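Home News Groups Walks Library Join Contact

Winter moss notes, 2023-02-16

If you only ever walk the Favurholm loop in July, you are missing the best of it. I say this every winter and I will keep saying it, because the mosses are glorious right now! Everything else has died back, the nettles are flat, the bracken is brown mush, and suddenly you can see every rock and stump glowing green from the parking lot all the way to the old quarry gate. After a wet spell the whole north bank looks as if somebody has turned a lamp on underneath it.

We had a terrific morning out there on our last group walk. The plan was to cover the full loop before lunch, and we got as far as the second footbridge. (Anyone who has walked with moss people will understand.) The wall by the Sikine turnoff kept us for well over an hour, and it's only a low field wall, waist high, with half the capstones missing. The shady side had thick cushions of thyme-moss, a lot of feather-moss trailing down from the top, and in one crack a little tuft of something none of us could put a name to in the field. It came home in a folded paper packet with the spot written on the front in pencil.

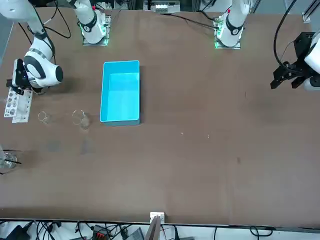 Please do use paper packets, by the way, and not plastic bags. Moss in a plastic bag goes slimy and smells like a pond, while moss in paper dries out flat and will keep for decades. When you want to look at it again, put a shoot in a drop of water and it opens up while you watch. I have seen this many times and still call people over to look. Old envelopes are fine. Write the place, the date, what it was growing on, and your name. "Wall" is not enough! Limestone and sandstone grow quite different things, and mortar is different again, so put down which one you found it on, even if you have to guess and add a question mark.

The winter list for the loop now stands at 34 species, and we have added 2 since the last newsletter. The first is a bristle-moss on the elder trees behind the pump house, in neat round tufts, easy to see once you get your nose up close to the bark. The other is a very small earth-moss from the bare soil along the field edge, the kind of plant you find by kneeling down to look for something else. Gervasio Durán spotted that one while tying his boot, and he has been impossible to live with ever since.

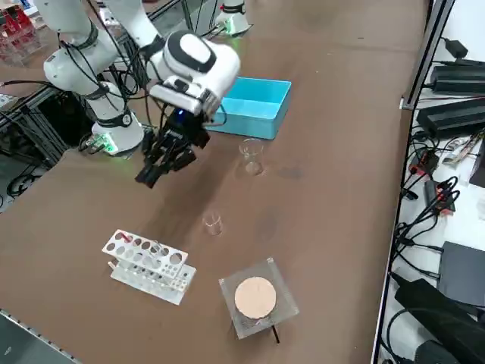 Bare soil is where I'd love more eyes this month. The tiny annual mosses come up on stubble and molehills over the winter and have mostly finished by the time the tractors are out. They are ripe at the moment, with capsules you can see through a ten-power hand lens. Hold the lens right up against your eye and bring the plant toward it until it goes sharp. Beginners nearly always do it the other way around, like a detective in a movie, and then decide their lens is no good.

The question that comes up on every walk is whether you need a microscope. For your first winter, no. You can learn a good number of common mosses from their shape and where they grow, and a few are so distinctive that you will know them from the saddle of a bike. After that it helps a lot. Leaf cells are beautiful things, and some pairs of species look the same until you see them.
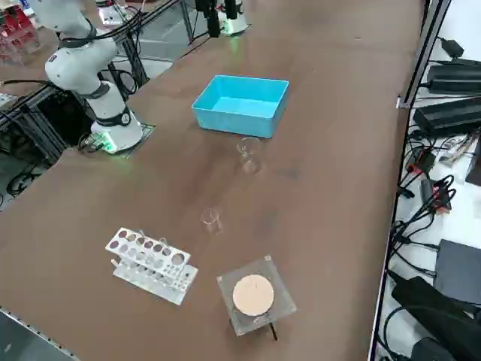 Nørgaard wrote in to disagree with me a little: I would get people onto a microscope in their first month. I spent two years guessing at the small ones with a lens and had to throw out most of those records. Half an hour looking at leaf edges would have taught me more than all that squinting.

Fair enough, and I did wince at the part about the records. Maybe the answer is to try both early and see which one grabs you. There are beginners who love the bench work from the first slide, and others who would much rather be out in the drizzle with wet knees (me).

A word on collecting. Take a pinch, from a big patch, and leave the rest looking as if you had never been there. If there is only one tuft, take a photo and a careful note of the spot and let it be. The quarry floor is off limits for collecting altogether, as the ground cover there is thin and takes years to come back from a boot print.

Next time out we start from the Jetden end and work back toward the stream, which should give us the alder carr while the water is still high. Bring rubber boots, a lens if you have one, a pencil (pens give up in the rain), and something hot to drink. New people are very welcome, and there are spare lenses to borrow.

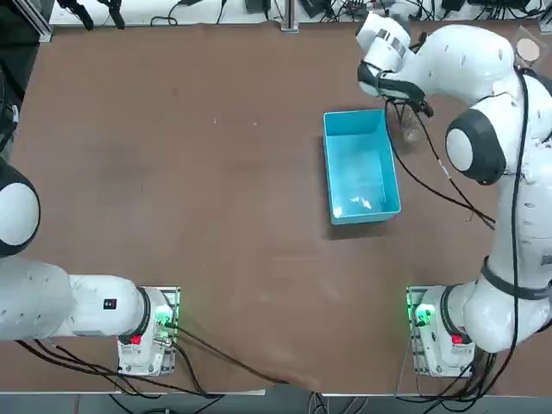 Two arms at the brown work table.

Packets from the last walk can be handed over at the start of the next one. If yours has been riding around in a coat pocket since the fall, bring it anyway!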